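Robot arms move into the sorting hall at Tarndale

Etivis, the company that makes educational toys and wooden puzzles, has started to use robot arms in the sorting hall of its Tarndale plant. The change began in June and concerns 162 employees, although only a part of them work directly beside the machines.

Until this year, mixed returns and leftover pieces were sorted by hand on long tables. The work was simple but hard on the wrists and the neck, and people changed places every two hours. Now the first trials are done by an arm with a plain rod at its end, which pushes pieces over a flat surface. A full gripper is planned for a later stage.

"We wanted to begin with the easiest movement," said Valter Barreto, who leads the automation work at the plant. "A rod can push a block to its place. It cannot pick it up, and for now it does not need to."

The training surface is a maple board fixed on a blue perforated table. Small 3D-printed blocks in different shapes and colors are put on it, and the operator gives the arm a task, for example to bring one color to one side. The operator then marks each attempt as good or bad. According to Barreto, the team has recorded 529 attempts so far.

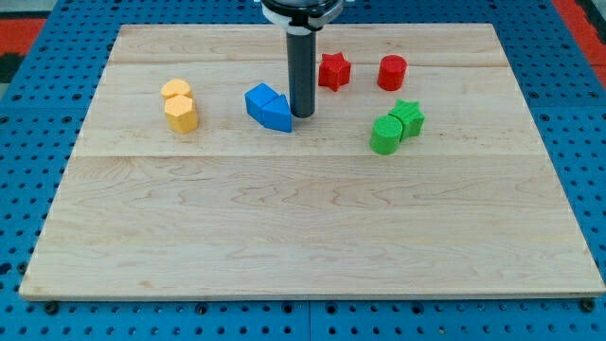
New tasks, same people

Nobody has lost a job because of the project, the company says. Five sorters have been trained as cell operators. They prepare the boards, start the program, watch the arm and write down the errors. The training was held during paid hours and the operators moved up one pay grade.

Nest Wynne worked at the sorting tables for many years before she joined the group. She says that her days are now less tiring for the body, but that they ask more attention.

"Before, I could talk with my colleague the whole morning and my hands did the work," she said. "Now I have to look at the screen and at the board. In the evening my shoulders are fine - my eyes are not always fine."

She also misses the company of the long tables. The operators work in pairs, and the cells stand in a separate room behind the packing line. After a request from the staff, the plant has moved the morning break to the same time for both groups, so that they can still have coffee together.

Some of the sorters who stayed at the tables are worried about what will come when the arms are able to grip. The staff council has asked Etivis for a written plan before any new machine is ordered. The management answered that it will present one in the autumn, together with the results of the trials.

The software for the cells is supplied by Skukska. The company's technicians visit the plant twice a month, and the operators can send them remarks directly. One of Wynne's remarks has already led to a change: the arm now stops for a moment before each push, which makes it easier to follow.

Sorters who are interested in the next operator training can put their names on the list at the shift office.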